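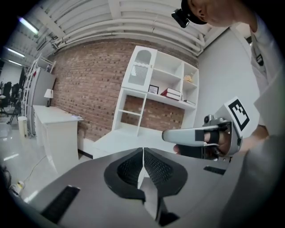

July 2019

Second week with the grippers on my hands all day. My right thumb has gone stiff at the base joint and I have been rubbing the stuff on it that Mum uses for her knees. Imtiaz says it passes. He did the December trial so he would know, but he also said the canteen at Rorley was good.

Up at half five, bus was late, still clocked on before the briefing. Kuldeep did the briefing standing up because there aren't enough chairs on our side. Main points were that the Nendance line goes live at Rorley after the summer shutdown, that packing there will go from 31 people on days to 9, and that everyone has until the end of the month to put in for something else. He read it off a sheet. Then he said the numbers again without the sheet, slower, and asked if there were questions. There weren't any. We had all heard the figure by then, it had been going round since the union meeting.

Of the 9, 7 will be what they are calling line attendants. They watch the arms, clear jams, top up the trays and sign for the batch. The other two are on the demonstration work, meaning what Imtiaz and I do now, for whenever a new product comes in and the arms have to be shown how to handle it. So my job is safe for the time being. I haven't said this to anyone on the floor in so many words. They know.

The target today was 300 picks each. Same task as yesterday, taking an item off the shelf, turning it so the label faces front, putting it down on the table, back to the start. You do it with the grippers, never your fingers, and you do it at an even speed. I find the even speed harder than anything. On the packing line I did it however I liked and if I fumbled one I just grabbed it. With these, a fumble has to be marked as a fumble and done over, and if you snatch at it Solanki rings down to ask what happened. They are polite about it. It was a young woman on the phone today and she asked whether I would mind not tucking my elbow in. I have tucked my elbow in for eleven years. It was how we were taught, so you didn't knock the person next to you.

I got to 300 by twenty past two. Imtiaz was well ahead of me and had sat down with his crossword.

Talked to him at dinner about whether it bothers him. He thought for a bit and said it bothered him more in December, when they were pretending it was a trial. He has put in for one of the attendant jobs anyway because it is shifts and the shift allowance makes a difference with his youngest starting college. He reckons watching a machine pack will be duller than packing. I said at least you'd get to sit. He said the stools have no backs, he has seen them. I had tuna, the bread was dry.

In the afternoon they had me go over to Rorley in the van to drop some forms, so I went through the old packing hall. Lines one and two are still running as normal. Line three has been stripped and there is yellow tape on the floor where the new cells will go. The radio was on. Pat wasn't in. Jean was, and she asked me how I was getting on over there, and I said all right, bit sore. She asked was it true I was teaching it. I said in a way. She said well, teach it to tape a box properly then, the ones from the Premus depot come back split every time. She laughed and I did as well. Then she went back to her line and I stood about waiting for somebody to sign for the forms.

I have been thinking about it since. Jean trained me. She showed me how to fold the bottom flaps with the side of my hand and how to tell by the sound if a jar had gone in crooked. I do the flap with the side of the gripper now, as near as I can get it, so I suppose some of what goes into the arms is Jean's. There is no box on the form for that. There's a box for operator number and one for start and finish time.

To be fair to them, some things are better. No lifting over the shoulder, and it's warmer on our side. We get ten minutes out of every hour by rule and Kuldeep makes us take it. On the line you asked to go to the toilet and waited for somebody to cover. My back hasn't hurt once since I moved over. I would like to tell that to the occupational health nurse, but she wanted to hear about the thumb, so I told her about the thumb. She is going to ask for the straps to be looked at and wants me to swap to other work every second afternoon. Kuldeep wrote it down.

He kept me back for five minutes at the end. He wanted to know if I would write a page on how packing is done by hand, for whoever comes after, with the things that aren't in the work instructions. I said I would if I could do it in work time. He said yes. I also said Jean ought to be asked and paid for it the same, she knows more than I do. He said he would take it up with Solanki, and that he couldn't promise. He looked tired. His own post goes to Premus in the autumn, he hasn't been told which site.

Home just gone five. Washing was still out and had got rained on, so I put it through again. Rang Pat, who has a hospital appointment and is otherwise all right. She is going to take the money. She worked it out with her sister and it comes to enough to clear the car and have some over. She asked me to keep her mug from the Rorley kitchen in case it gets thrown out when they clear the lockers, it's the blue one with the chip.

Start the page tomorrow. Ask about straps. Get Pat's mug.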